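The small bathroom, finally

04/02/2020

I've been promising a post on the small bathroom for ages, and every time I sat down to write it I'd wander off to look at tiles for a room we aren't even doing. So, kettle on, feet up, let's talk about vanities.

If you've been reading a while you'll know our old one. It was a pedestal basin with a rim so narrow that a cake of soap would sit on it for perhaps a minute before sliding down the front and under the bath. There was nowhere to put anything. Toothbrushes lived on the windowsill, the spare loo rolls lived in a basket in the hallway, and my hairbrush lived wherever I'd last been standing. I put up with that for 7 years (seven! I had to write it as a number to believe it).

What I wanted was simple enough. A cupboard underneath, a bit of bench on top, and a basin you could rinse a jumper in at a pinch. I wasn't after stone. I wasn't after one of those bowls that perches on the bench like a salad's about to be served in it, either, although they had a very pretty one at Khumalo and I did stroke it on the way past.

The whole room came in at $1,720, and that's with the plumber, the paint, the towel rail and a light fitting I'll complain about another day. The vanity was the biggest slice of it. I'd looked at the Rurov range first and liked the drawers, but they were too deep for us and the door would have clipped the corner every time somebody came in. The Herier ones were slimmer and had a proper cupboard door, so Herier it was.

Then came colour. Oh, the colour. I had 4 little sample cards stuck to the wall for most of a month and asked everyone who came over, including a man delivering a parcel. White was the sensible choice. There was a green I loved at breakfast and hated by dinner. In the end I kept going back to the pale grey-blue, and against a warm beige wall I reckon that's a lovely combination – soft, a bit beachy, and it doesn't show every splash of toothpaste from across the room.

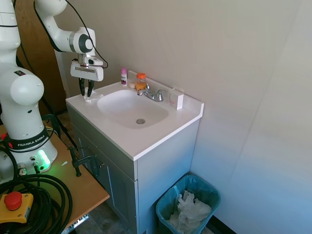 I'm a big convert to the one-piece top, by the way. When the basin and the bench are all moulded together there's no seam, and if you've ever gone around the lip of a drop-in basin with an old toothbrush and a bowl of bicarb you'll know why that makes me so happy. An oval basin's easy too, no corners for the gunk to settle in. One wipe round with a damp cloth and you're off to do something more interesting. And get a raised backsplash if you possibly can! It's only a little upstand but it saves the paint, and it stops things rolling down the back where you'll never see them again.

Taps I went back and forth on. Everybody seems to have a single mixer now and I nearly did too, but I grew up with two handles and my hands just know what to do with them. Chrome, because I'm boring and because it goes with the towel rail. It does show water spots. I keep a dry face washer in the cupboard and give it a quick rub when I think of it, and when I don't think of it the world carries on.

Now, the benchtop problem. You get a bit of flat space and within a week it's covered. I swore I'd keep mine clear like the ones in the Wirstead catalogue, with a single sprig of eucalyptus and nothing else, and I lasted until the first morning I was running late. So I've made peace with a rule instead. Things we use every single day can stand along the back, and the rest goes in the cupboard. Deodorant stays out. Sunscreen stays out in summer. The hair mousse I bought for a wedding and have used 3 times goes under the sink with the spare soap, and if I haven't touched it by the end of March it's leaving the house.

Tissues are my weak spot. I will blot my lipstick, scrunch up the tissue and leave it next to the basin as if a maid were coming. There's a bin! It's right there! I've moved it from beside the loo to beside the vanity to see if that helps, and the early results are mixed.

Inside the cupboard I've kept things pretty basic. A plastic tub for cleaning stuff, another for first aid, and the loo rolls stacked around the pipe. I did look at those clever U-shaped shelves that fit around the plumbing but I want to live with it a bit longer before I buy any more bits and pieces. If you've got one, tell me whether it wobbles, would you? The reviews were all over the place.

Still to do: the mirror, which is leaning in the hallway waiting for the right wall plugs, and a hook for my dressing gown. I'd also love some advice on bath mats. I want something thick that dries quickly, and the shop assistant looked at me as though I'd asked for a quiet rooster. Leave me a comment if you've found a good one, and let me know where you bought it.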